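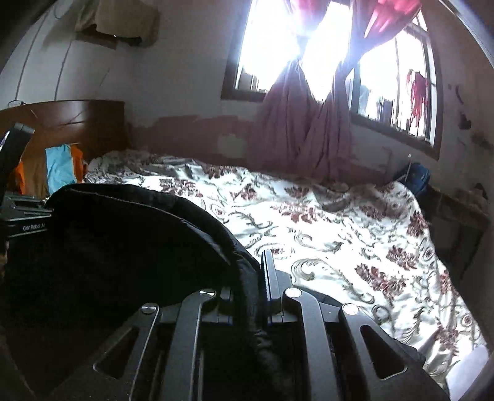
## Odlow salt works open day, notes before I forget

December 13, 2022. Writing this up fast, bus home was late and my notes are half rain.

Went with Farzana Tarar and Danang Sinaga. Doors at nine, we got there at twenty past, already a line at the gate. Sign in at the hut, hard hat, sticker with your name. They ran out of stickers. Got a piece of tape.

## The pan house

Best part by far. Long low building, brine heated in open pans, steam so thick you lose the person in front of you. Our guide was Donal Carroll, shift lead, has a voice that carries over the fans. Brine comes up from a borehole 218 feet down and goes through two settling tanks before it gets anywhere near heat. Then six hours in the pan for the fine grade, longer and cooler for flakes.

They let us rake. Harder than it looks! You pull toward you in one slow stroke, and if you rush it the flakes break up and go in the fine bin. Mine went in the fine bin. Danang got the hang of it right away and was asked if he wanted a job.

Floor is slick near the pans. Proper shoes.

## Drying and packing

Drying room next, warm and quiet, racks up to the ceiling. Lilibeth Buenaventura runs the packing side and showed us the sieves - coarse, flake, fine, and a gray one they sell for roads. Boxes are still folded by hand for the flake salt. The fine goes through a filler they bought second hand, it jams on damp days, it jammed while we stood there.

Asked about the bitter taste in cheap salt. She said it's mostly magnesium left over when the last of the brine gets boiled off, so they stop early and drain it. Makes sense. Tried a bit of both off a spoon and yes, big diffrence.

## What to wear

Pan house is hot, yard is freezing, and you go back and forth all morning. Something padded that comes off easily is the way to go. Leave the good wool at home, salt gets in everything. Plan on shaking it all out when you're back.
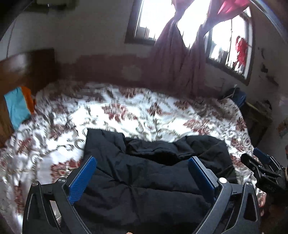

*Black and padded, on the floral bedsheet.*

## Food, shop, getting back

Canteen had pea soup and bread, or baked potatoes. Soup was good. Potatoes gone by noon. Seats fill up so send one person ahead.

Shop is one counter by the gate. Flake salt in the small box, smoked salt, a celery one I didn't like. Card machine down, bring cash. Farzana bought most of the smoked.

Missed the talk on the old horse tramway (upstairs, Dexter Magbanua, full before we found the stairs). People coming out said the maps were worth it. Would go to that first next time and do the pans after.

Bus is the 49 from the bottom of the hill. Stop has no shelter and no timetable, just a pole. Walk down takes longer than the leaflet says, path is muddy past the second gate.

## For next time

- next open day is in May, book the talk ahead
- ask Donal about the borehole pump, he ran out of time
- gloves for raking
- check if they post the gray salt, Danang wants a sack for his driveway and it's too heavy for teh bus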